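Section 3: Setting up the Folliven watering kit

Read this section before you connect any part of the kit to your tap. If you are moving a kit from an older Altau timer, go to "Changing over from an Altau timer" first and then come back.

Before you start

Lay the parts out on a dry surface and check them against the list on the inside of the lid. The main hose is coiled tightly for packing. Uncoil it and leave it in the sun while you do the other jobs, and it will lie much flatter.

You will need a pair of sharp scissors or garden snips, a jug of hot tap water and an old towel. You do not need a spanner. All the fittings are made to be turned by hand.

Note: The kit is for cold mains water or a raised water butt. Do not connect it to a hot tap, a pump or a pressure washer.

Fitting the timer to the tap

1. Turn the tap off fully.
2. Unscrew any hose fitting already on the tap, and wipe old tape or grit from the thread.
3. Check that the rubber washer is sitting flat inside the top collar of the timer. A washer that has tipped on its side is the usual cause of a drip.
4. Hold the timer upright with the dial facing you. Turn the collar, not the body of the timer, until it is hand tight.
5. Push the filter cup into the bottom outlet, mesh side up, and screw the hose connector on over it.
6. Open the tap halfway and look for leaks. Close the tap again when you are satisfied.

Caution: Do not tighten the collar with a tool. The plastic will crack, often at the back where it can't be seen, and the timer will have to be replaced.

If the tap is the type with a short, smooth spout and no thread, use the Peñalver adaptor. It is sold separately. Push it on as far as it will go before you tighten the clamp screw.

Fitting the batteries

1. Slide the battery cover down and lift it away.
2. Fit two AA batteries, matching the marks in the tray.
3. Press the cover back until it clicks.
4. Turn the dial to TEST. You should hear the valve open and, a moment later, close.

Use alkaline batteries. Rechargeable ones give a slightly lower voltage and the valve may stick open when they run down. Change both batteries at the same time.

Laying the main hose

Walk the route before you cut anything. The main hose should run past every pot or bed with as few sharp bends as you can manage. Along the foot of a wall is good. Across a path is not, unless you can lift a slab and go under it.

1. Connect one end of the hose to the timer.
2. Lay the hose along the route and hold it down with the ground pegs, one at each bend and a few between.
3. At a corner, cut the hose and fit an elbow. A hose bent round a tight corner may look open but will close up on a warm day.
4. Leave the far end open for now. The end stop goes on after flushing.

To push a fitting into the hose, dip the end of the hose in hot water and count to eight. It will soften enough to slide over the barbs. Hold it still while it cools. Dry your hands first and use the towel for grip.

Caution: Keep the hot water away from children while you work, and do not use boiling water on the hose. It makes the wall thin and the joint may blow off later.

Adding the branch lines and drippers

Each pot needs its own branch line, which is the thin tube supplied on the card reel. Small pots need one dripper. Large tubs do better with three, spaced evenly round the plant and well in from the rim.

1. Press the hole punch straight into the main hose and give it a half turn. Do not rock it.
2. Push a barbed joiner into the hole until you feel it snap.
3. Cut a piece of branch line long enough to reach the pot with a little slack.
4. Push one end on to the joiner and the other on to the dripper.
5. Set the dripper stake into the compost so that the outlet is just clear of the surface. A buried outlet will clog.

If you punch a hole in the wrong place, close it with a blank plug from the small bag. Sticky tape will not hold, even for an afternoon.

Note: Hanging baskets dry out faster than pots on the ground but also sit higher, so water reaches them last. Put them on the part of the hose nearest the tap.

Flushing the system

Do this every time you cut the hose or add a fitting. Small bits of plastic are left behind and they will find their way into the drippers.

1. Point the open end of the main hose at a drain or a patch of lawn.
2. Turn the dial to MANUAL ON and open the tap fully.
3. Let the water run for some three minutes.
4. Turn the dial to OFF and fit the end stop.
5. Turn back to MANUAL ON and walk the length of the hose. Every dripper should give a steady drip. If one gives nothing, unscrew its cap a full turn, let it spit, and close it down again.

Setting the watering times

The timer has one dial for how often and one for how long. Early morning is best. Whatever time of day you set the dial becomes the start time, so if you want the water to come on at breakfast, set it at breakfast.

1. Turn the left dial to the gap you want between waterings.
2. Turn the right dial to the length of each watering.
3. Leave the tap open. The timer can't water with the tap closed, and it gives no warning if it is.

Start with a short watering and check the compost with a finger the next day. It should be damp below the top layer. In June and later in the summer you may need to shorten the gap. Turn the left dial back again when the weather breaks. 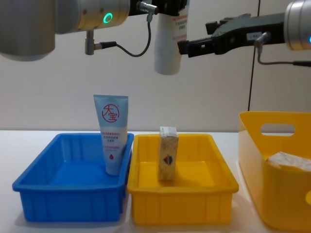 Text: Puspita Pangaribuan
Checked by: Bimla Nishad
Revised Sep 5, 2023

Changing over from an Altau timer

The Altau timer has a wider outlet than the Folliven, so the old hose connector will not fit. Keep the main hose and the branch lines if they are still supple. Replace the connector, the washer and the filter cup.

1. Turn off the tap and run the old timer on MANUAL to let the pressure out.
2. Unscrew the old timer and take out its batteries.
3. Cut off the end of the hose behind the old connector, as this part is usually stretched.
4. Fit the new connector and go on from "Fitting the timer to the tap".

Altau drippers may be used with this kit. Okitz drippers may not. Their barbs are shorter and work loose from the branch line.

Using a water butt

The base of the butt must be higher than the tallest pot. With a butt the flow is slow, so use fewer drippers and longer waterings. Clean the filter cup each time you top up the butt, and keep the lid on to keep leaves out.

Do not fit a pressure reducer between a butt and the timer. If your kit came with one already in the hose connector, pull it out with your fingertips and keep it with the spare parts.

Before the first frost

1. Close the tap and take the end stop off the main hose.
2. Turn the dial to MANUAL ON and let the hose drain.
3. Unscrew the timer, shake out any water and remove the batteries.
4. Store the timer indoors with the valve open.

The hose and branch lines can stay outside all winter once they are empty. Bring in the drippers if you have room. For cleaning drippers that have furred up with limescale, see Section 4.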